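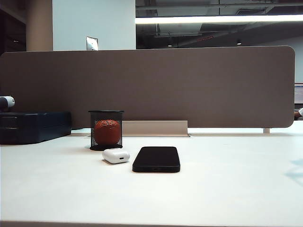 Sample desk with felt-textured divider and rear cable tray, Coppens showroom.

Visit date: 21 July 2018. The Coppens open day covered the assembly hall, the panel shop and the showroom, in that order. The hall has a floor area of 1,410 square meters and was running one line for visitors.

The panel shop was the useful part. Divider covers are cut from roll stock, pulled over a core and closed along the bottom edge. Corners are rounded before covering. Output in March was given as 2,000 panels, most of them for the Restano range.

In the showroom, one white desk carried a taupe-brown divider on short legs, with a narrow gap left between panel and desktop. The beige metal cable tray is recessed at the back edge and has an upturned lip. A few ordinary items were set out on top: a black mesh pen holder with an orange-red ball in it, an earbuds case, a black phone lying face down. The matte fabric gives little glare – a point in its favor under showroom lighting.

Order code for the panel is 104. Lead time is 4 weeks. The Prutlow version uses a clamp in place of legs and was not on display. No acoustic data sheet was available at the desk; I have asked for one by mail.

Parking is behind the panel shop.

Home | Visits | Suppliers | Archive | Contact

Search this site... Go

Comments (3)

Riridance: Does the clamp version fit a beveled edge?

deskplan: We have the legged one. Cables pass under it fine, large plugs don't.

Riridance: Thanks. Please post the acoustic sheet when it arrives.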